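Two Hands and a Bedroom

Gyu-bin Ko and Yuzhen Xue wanted a robot that could fold laundry. They had a shared bench at the Beltholm workshop, a used arm they couldn't get running until April, and a budget of $500 for everything that wasn't the arm. So they started with the hands.

The grippers are held like tools. Squeeze the trigger and two fingers close. A camera records what the fingers do, and the recordings become practice material for the arm. Ko drew the jaws in black plastic with cut-outs to save weight, and put ribbed blue pads on the tips. The first 3 versions pinched well on a block of wood and badly on cloth.

Most of the recording happens on a bed. A bench top is too hard, Xue says, and the fingers skid on it before they get under anything. On a mattress you can press down a little and the fabric comes up between the pads.

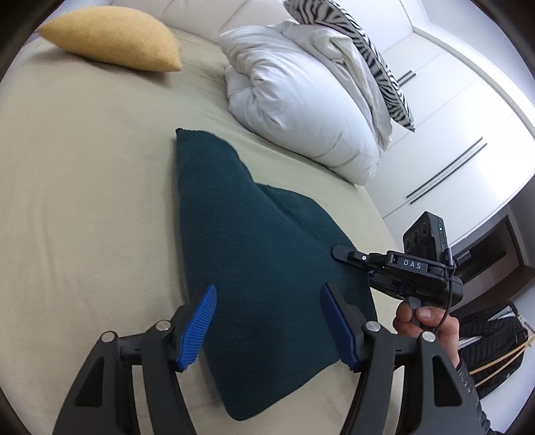
What the cloth does

Their test pieces are plain household fabric, nothing special. Knits are the worst. They stretch on the lift, and a fold that looked square comes down crooked. Xue keeps a log in a paper notebook — one line per attempt, with the fabric, the fold and a word or two on how it went. The log stood at 1683 lines when I visited. Many of the lines just say "again."

The folding itself is slow. You bring the jaws in low, one on each side of the edge, close, lift, carry, and let go without dragging. Ko, who has fixed bicycles most of his life, still opens the jaws too early. He blames the trigger spring and has changed it twice.
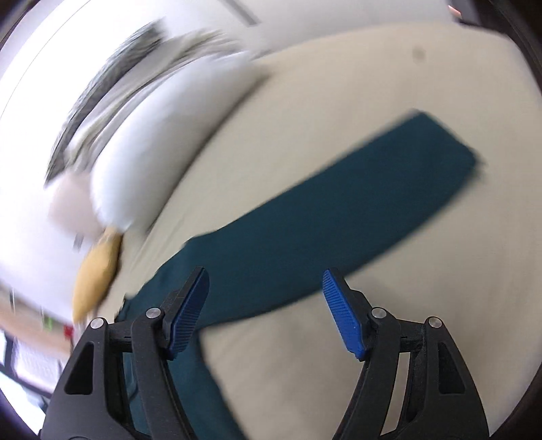
The software side is less settled. They tried a package called Doltirex for lining up the recordings and gave up on it after a week. A Virk control board now runs the arm, with a script Xue wrote to replay short motions. The arm can pick up a washcloth and fold it once. The second fold usually fails, and they think the wrist is at fault.

Ko plans to move the wrist joint closer to the fingers and print the jaws again in a stiffer material. A friend at Testton has offered time on a better printer. Until then they are recording towels, and Xue has started on pillowcases.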